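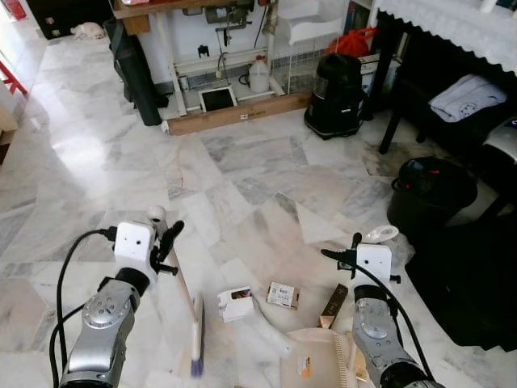

About Tiltent

Small cookery school, one long room, two ovens that work and one that mostly does. We teach people to make proper dinners. Bread too, and pastry if you ask nicely.

Started by Llinos Gethin and Natalina Cattaneo after years of working other people's kitchens. Llinos did hotels. Natalina did school dinners, then a bakery, then hotels as well, which is where they met (arguing over a stockpot). Tiltent was going to be a café. The lease said no seating. So, a school.

Where we are

Top end of the old Cropper building, up the side stairs. Built 1806, it says so over the door. Used to be a seed merchant's, hence the hooks. Buzzer is marked Plisside, that's the upholsterers downstairs, press it anyway and say you're for the cooking. No parking. The 75 bus stops opposite.

What we teach

Start-from-nothing course. Six evenings, 7pm till half nine. Knives, eggs, soup, a roast, one decent sauce, and what to do with leftovers. You eat what you cook so don't have tea first.

Bread mornings. Early. Doors at 8am, out by lunch with two loaves and a jar of starter. Bring a bag.

Pasta with Natalina. Fills up fast. Egg dough, filled shapes, her mother's ragu. She will tell you if your dough is wrong.

Welsh baking with Llinos. Bara brith, Welsh cakes, teisen lap. Runs in spring, next lot starts in April.

Under-16s in the school holidays. A grown up needs to sign them in and out, and please tell us about allergys when you book, not on the day.

How classes work

No more than 20 in a class. Aprons are here, knives are here. Wear flat shoes and tie long hair back. Everybody washes up, teachers included. Recipes get emailed afterwards, usually by the next evening, sometimes not, nudge us.

We're not a chef school. No certificates, no exam. People come because they've moved out, or got divorced, or are sick of the same four dinners. One chap came to learn a birthday cake and nothing else. Fine by us.

Where the food comes from

Veg from Grirkero, the growers out past the allotments, whatever they've got that week, so menus do change. Flour by the sack. Meat from the butcher at the bottom of the hill. Vegetarian versions of everything except the roast, where we do you a pie instead.

Prices and bookings

Prices are on the classes page. Can't make it? Tell us a week before and we'll move you to another date. Less than that and we've already bought the food, sorry, but you can send a freind in your place.

Gift vouchers last a year. Ask for Llinos about vouchers, Natalina about group bookings. Phone goes unanswered during classes so leave a message or use the form.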